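The Day After Christmas Test

The notice on the door of the Campbell Judo Club said YELLOW BELT TEST, DEC 26, 2025, ALL WELCOME, and under that, in smaller letters, NO EXCUSES ABOUT PIE.

I had been going since July. In that time I had learned to fall down in four directions, to bow to a wall, and to tie a belt so that the ends came out the same length, which I could do if left alone. I was forty-four. My closest rival in the beginners' class was a girl named after a month who could do a cartwheel while eating.

Our teacher was Abelardo Usuga. He was a small man with big ears that had been folded over at some point and never unfolded. He had trained in a gym over a tire store and then for nine years in a gym under one, and he had strong views on which was better (over). He didn't raise his voice. When you did something wrong he would look at the place on the mat where you should have been, as if you might still turn up there.

"Again," he'd say.

The mats were Prondiks, secondhand, bought from a school in Fullosthorpe that had gone over to yoga. They were supposed to be green. There was a soft one near the radiator and all of us knew which it was, and a good part of every practice bout went into dragging the other person toward it while pretending to fight for grips.

I should explain the test. You bow. You fall backward, sideways, the other sideways, and forward. You show two throws and a hold. Then Mr. Usuga asks you a question, and you answer it, and he writes something down. My wife had been quizzing me on the question part all through December with flash cards. I knew the Japanese for "wait." I knew the Japanese for "begin." I knew the name of the man who started the whole business, and what year, and I had a backup year in case I was nervous.

What I did not have was a partner. You bring your own, that's the rule, and mine was a dental hygienist from the Tuesday group who texted at 7 a.m. to say that her car was in a ditch and she was fine and the car was fine and the ditch was pretty deep. She put a thumbs-up after it. I have thought a lot about that thumbs-up.

So I drove over alone with my uniform on under my coat. My wife came in her own car, in case it went badly and one of us wanted to leave first.
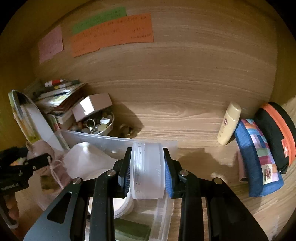
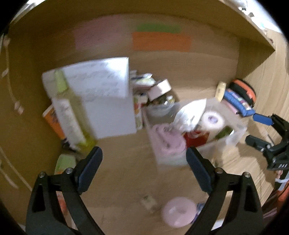

Frosted container in the first picture; light wood cabinet in the second.

There were six of us testing. The others were all under thirteen. Their parents sat along the wall on folding chairs with the stunned look people have on a Friday after a Thursday Christmas, and somebody's uncle was asleep before we finished bowing.

Mr. Usuga went down the line checking fingernails. When he got to me he looked at the space beside me.

"Ditch," I said.

He nodded. It seemed to be a thing he'd heard before. "You can go with Joy or you can go with me," he said.

Joy was a brown belt who drove a delivery route and had once thrown me so cleanly that I thanked her before I landed. She was stretching by the door. She gave me a friendly little wave with both arms behind her head. I said I would go with him, on the theory that he was sixty-eight.

I'd like to say a word about that theory.

The falls went all right. I slapped the mat in the correct places and got up each time, a bit slower than the cartwheel girl, who was bouncing like something off a truck. Then came the throws. For the first one, the big hip throw, I got my arm around Mr. Usuga's waist, turned in, bent my knees, and pulled. It was like trying to throw a mailbox. He wasn't resisting. He was only standing there, in the way that he stood, and he had been standing for a long time and had gotten good at it.

"Again," he said, next to my ear.

I turned in again. On the folding chairs the uncle woke up.

"Where are your feet?" said Mr. Usuga.

I looked. They were in Fullosthorpe, more or less. I brought them in. I thought of the 623 times I had done this with the hygienist – I had a chart on the fridge, with boxes, and my goal had been 1,000, and then there'd been Thanksgiving – and I stopped pulling and sat down a little, the way you do when you're checking that the chair is still there. And up he came. He went over my hip in a nice slow curve, this small man with his folded ears, and he hit the mat with a slap that made two babies cry.

I was so pleased that I let go of his sleeve.

You're not supposed to let go of the sleeve. You hold on to it, so that the other person lands safely, and also so that the other person isn't left lying there with a free arm and a good view of your ankle. I don't remember much about the next part. My wife says I went past her chair. She says I looked interested.

"Sleeve," said Mr. Usuga, when I came back.

"Yes."

"Again."

I did it again with the sleeve, and then the second throw, and then the hold, where I lay across him for twenty-five seconds while he gazed up at the ceiling tiles and hummed something. It may have been a carol. Then we knelt down facing each other for the question. I had both years ready. I had "wait" and "begin" and also, as a bonus, "stop."

He picked up his clipboard, which was from a company called Zaltix that made either software or drain cleaner, and looked at it for a while.

"Your partner," he said. "Did you ask if she was all right?"

I said that she'd told me she was fine. She had put a thumbs-up.

He looked at the place on the mat where I should have been.

So I called her, from the hallway, in my bare feet, next to the coats. She was at her sister's by then. She said the tow truck had come and the man had wanted to know why she was wearing pajamas with a belt. I told her about the mailbox and the sleeve. She wanted to know if I'd bent my knees on the first try, and I said pretty much, and she said, "You didn't, did you?" and then she had to go and help with a ham.

When I got back they'd started stacking chairs. There was a yellow belt lying on the soft mat by the radiator, still folded in its plastic. I put it on. One end came down to my knee and the other one barely made it out of the knot, and Joy said to hold still and she'd fix it.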